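Robot Handling Lab, Handout 6: Comparing Grippers in the Simulator

Bring this one with you to the bench session, please, because I refer to it constantly and I get grumpy when I have to read it out loud. It covers what we're comparing, how to set up a run, how to score it, and the mistakes I saw most in July (there were plenty, and a good few were mine).

We're still in the simulator for this unit. I know some of you want to get your hands on hardware, and you will! But a simulated cup costs nothing when you knock it over, and you can put it back exactly where it was, down to the millimeter, and try again with the other gripper. You can't do that with a real table and a tired lab partner.

What we're comparing

You have two gripper models to choose from in the menu. The Prident is a plain parallel gripper: the fingers stay flat to each other and slide in and out. The Irard has fingers that swing in on an arc, so the tips dip a little as they close. Both are two-fingered and both go on the same wrist, so you can swap them without touching the arm settings. The controller is Skilance in either case. Leave its gains alone until Part 3 of the write-up, when I'll ask you to mess with them on purpose.

Start every run with both arms raised and clear of the table, fingers up. I call this the park pose. If you start from wherever the last run ended, your travel times mean nothing, and I'll be able to tell. 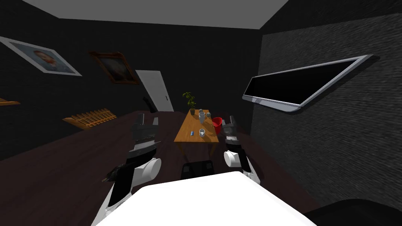

Marek Danko asked whether the park pose has to be the same for both grippers, given that the Irard sticks out farther past the wrist. Good question, and my answer is yes, same joint angles, even though the fingertips end up in slightly different spots. What we hold fixed is the arm. If you start correcting for fingertip position, you're changing two things at once and then you can't say which one did what.

Before you move anything, look at the robot's own view and write down which objects you think you can reach without crossing the other arm. Do it from the view alone, before you open the object list. Half the point of this lab is learning what the head camera gives you and what it hides. Clear glass is a pain in there. So is anything behind your own gripper, and your own gripper is behind less than you'd like, if you see what I mean – it's nearly always between the camera and the thing you want.

The approach

Most of the failures I watched happened in the last few inches. People fly the arm in at full speed, brake late, and clip the target with the outside of a finger. So slow down early. Set the approach speed to 35 percent of travel speed once you're over the table, and stop above the object before you come down. Then check the finger angle, then descend.

Watch out for neighbors too. When small things stand close together, the open fingers need room on both sides, and a wide-open gripper is often the wrong choice. Open it just wider than the object. The Prident is easier here because you know where the fingertips are going to be at every opening. With the Irard you have to think about that arc, and I still get it wrong when I'm in a hurry.

One more thing about the view. It tilts with the head, so if you roll the head over to see past an arm, the room goes diagonal on you and your sense of "down" goes with it. Trust the numbers on the pose readout when that happens, because your eyes will lie to you. A cup on its side needs a different grasp from one that's standing up, so decide which you've got before you commit.
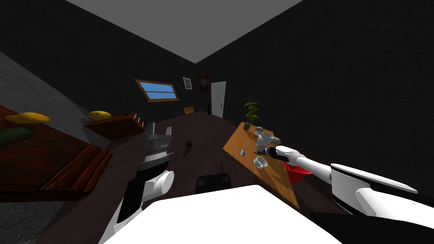

Oľga Jurčo wrote back on the draft of this handout that she'd rather have people keep the head level and move the free arm out of the way, since a rolled view makes it so hard to compare one run with the next. She's got a point. If you can get a clear look with the head level, do that. If you do have to roll it, note the angle in your log, and use the same angle for the second gripper.

Scoring

Each pair does 4 objects with each gripper. For every attempt, log the following:

Object and gripper
Time from park pose to first contact
Whether the object was still held at the end of the lift
Whether anything else on the table moved
Head angle, if you changed it

The time limit is 90 seconds per attempt. After that it's a miss, even if you're hovering a hair above the rim and feeling lucky. Write the miss down! A log with no misses in it makes me suspicious, and it gives you nothing to talk about in the write-up.

The whole lab is out of 100 points, and the log is worth more than the success rate. I really don't mind if your Irard runs are a mess so long as I can read why.

Resetting between attempts

Use the reset button and don't try to tidy the table with the arm (tempting, I know). Reset puts back the objects and the arms, but it does not put back the head. That one catches a lot of people. Level the head yourself, check that both grippers are up, check that the table is in view between them, and then start the clock.

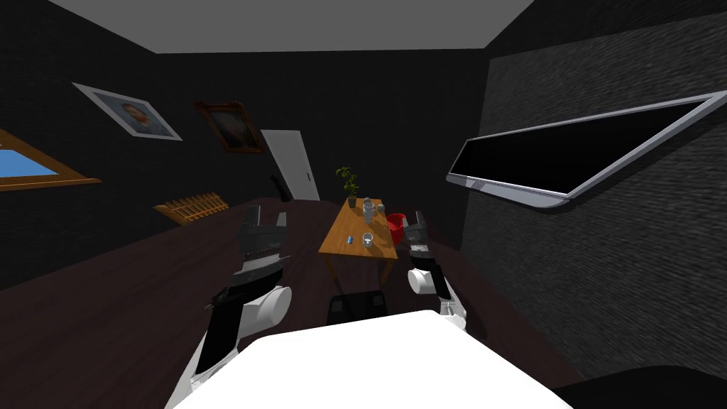
Can we use our own object order, or does everyone go in the same sequence? Same sequence for both grippers within your pair, please, but you can pick the sequence. Do an easy one first so you both settle down. I'd leave the bucket until late, as the rim is a grasp of its own and it tends to start arguments.

For the write-up, two pages is plenty. Tell me which gripper you'd pick for this table and what would change your mind. If you want some background, the Jireš notes on finger geometry are in the course folder, and the section on swinging fingers is the one to read. Logs go in the same folder, one file per pair, with both your names at the top.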